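How to Hang Hand Tools on a Pegboard Without Regretting It

Pegboard gets sold as the cure for a messy workshop. I've never bought that. I put up my first board in February, filled it in an evening, and by spring half the tools were back in the drawer and the hooks were on the floor. The board was fine. I had hung everything badly.

This is the method I use now. It is slower than the one on the packaging.

What you need

A sheet of pegboard, already fixed to the wall with a gap behind it
Hooks that fit your holes
Thin cord
Scissors
A pencil

Before you buy hooks

Take one hook home and try it. Hook sizes are supposed to be standard, and I have a jar of "standard" hooks that says otherwise. Push it in, hang your heaviest tool on it, then lift the tool off with one hand. If the hook comes away with it, take it back to the shop.

I'm also doubtful about the big assortment kits. The 40-piece one I bought from Natgate had 10 hooks I could use. The rest were shapes for tools I don't own.

Step 1: Pick what deserves a place

Lay the tools on the bench. Anything you haven't touched in a year goes in a box. People will tell you a board should hold everything you own. Try finding a screwdriver on one that does.

Step 2: Lay it out flat

Mark the size of the board on the floor with tape and arrange the tools inside it. Leave room for your hand around each one. Tools that hang from a loop will swing, so give them more space than looks right.

Step 3: Add loops where you need them

Plenty of handles have a slot or hole at the end, and plenty of hooks are too fat or too short to go through it. A loop of cord gets around that. Cut a length as long as your hand, pass it through the slot, bring the ends together and tie an overhand knot. Pull hard on it. If the knot slips, tie it again with both ends doubled.

Keep the loops short. A long one drops the tool onto whatever is hanging below.
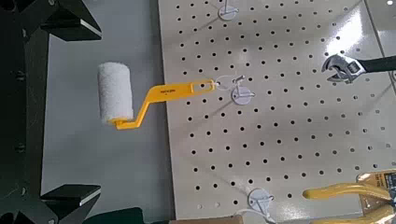 Small paint roller with a thin loop tied to the end of its handle.

Rollers and brushes do better on a loop than jammed between two pegs, where the nap gets squashed flat on one side. Clean them first, obviously.

Step 4: Hang, then wait

Put everything up and use it for a couple of weeks before you decide it's right. My neighbor Tarmo Šimkus traced a marker outline around every tool on the first day. He has moved most of them, and now he has a board full of outlines with the wrong things on them. If you must mark positions, use the pencil.

Step 5: Check the hooks

Give each one a tug every so often. Any that wobble can go one hole over, or get a dab of hot glue on the base if you're certain about the spot. I rarely am.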